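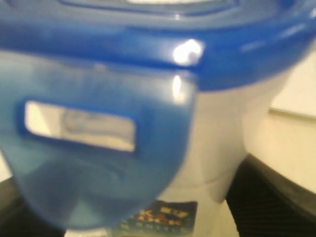 Flollidthorpe Shared Kitchen: Frequently Asked Questions
Last updated July 29, 2021

What is the Shared Kitchen?
It's a kitchen you can rent by the hour, on the ground floor of the old Drasden building. There are 3 cooking stations, a walk-in fridge, a dry store and a tea corner where most of the actual business of the place gets done. People use it to make jam, test recipes, cater weddings they now regret agreeing to, and run small food companies that have outgrown the apartment.

Do I have to be a professional?
No. You do have to have a food handler card and the ability to read a cleaning checklist to the end. The second one has proved rarer.

How do I book?
Through the online calendar, up to 83 days ahead. Please don't ask why 83. The person who set it up has moved to the coast and the setting is grayed out.

If you can't get the calendar to load, call the office and Glenys Harries will put you in by hand. She will also read your booking back to you twice, so have the date ready.

What's the shortest session I can book?
Two hours. Your session includes setup and cleanup, which means a two-hour booking is really an hour and fifteen minutes of cooking. If you arrive when your session starts and leave when it ends with your station wet and your pans in the sink, you have booked two hours and used three.

Can I come in early to drop things off?
Yes, up to 15 minutes before you start. Use the side door on the alley. The front door belongs to the dance studio upstairs and they've been very patient.

What equipment is included?
Each station has a six-burner range, a convection oven, a prep table, a hand sink and a set of sheet pans. Shared between all three stations are the Bruletti mixer, the food processor, the vacuum sealer and the good scale. There's also a bad scale. It's marked.

Knives aren't included. We used to provide them, and people used to open cans with them.

The Bruletti is making a noise.
Yes. A low hum with a click every few turns is normal for that mixer. A grinding noise is not, and neither is smoke. If you get either of the last two, turn it off at the wall and write it in the book by the door. Please write what happened and not just "mixer!!" with the underlining.

May I use the dry store between sessions?
You can rent a shelf by the month. Everything on it needs a lid and a label with your name and the date you put it there. Ieva Siliņa checks the shelves on the first of each month and unlabeled food goes in the trash. She doesn't enjoy it but she's very thorough, and a label reading "mine" doesn't count as a name.

What about the fridge?
Same rules, less forgiveness. Raw meat goes on the bottom shelf. Uncovered fish goes home with you.

Is there anything I can't cook?
Deep frying is allowed at station one only, under the big hood. Fermenting is fine as long as you burp your jars on schedule; see the June newsletter for pictures of the ceiling. We can't allow home canning of low-acid foods, and we're not going to be talked into it.

I have a nut allergy. Is the kitchen safe for me?
We can't promise that. The Petrauskas bakery makes almond pastries here most mornings, and although they clean properly, almond flour gets into places you wouldn't believe. Call the office before booking and we'll talk it over.

Can I bring helpers? Kids?
Up to two helpers per station, all with food handler cards. Children under 16 can't be in the cooking area. They can sit in the tea corner, though the entertainment there is limited to a jigsaw puzzle of a harbor with a good deal of the sky gone.

Do you run classes?
A few. Justinas Vītola teaches bread, Apolline Rey teaches pastry, and Rūta Kivi teaches a course on costing and labeling that is less fun than either and has kept more people in business. Dates go up on the calendar in green.

How do I cancel?
Three full days ahead and you get all your money back. After that you get half, and on the day itself you get our sympathy. If you can find someone to take your slot, tell the office and we'll move the payment over.

What is the damage deposit for?
Damage. It comes back to you within two weeks of closing your account, minus anything you melted.

Will you help me get my business license?
We'll give you a letter saying you cook here, which the county will ask for. The rest of the form is between you and the county. Allow plenty of time and make copies.

Where do I park?
In the lot behind the hardware store after five, or on the street if you're feeling lucky. The alley is for unloading only. The tow company is quick, and in our experience can't be bribed with muffins.

My question isn't here.
Email the office or leave a note in the book by the door. We answer email every morning and the book whenever someone needs the pen.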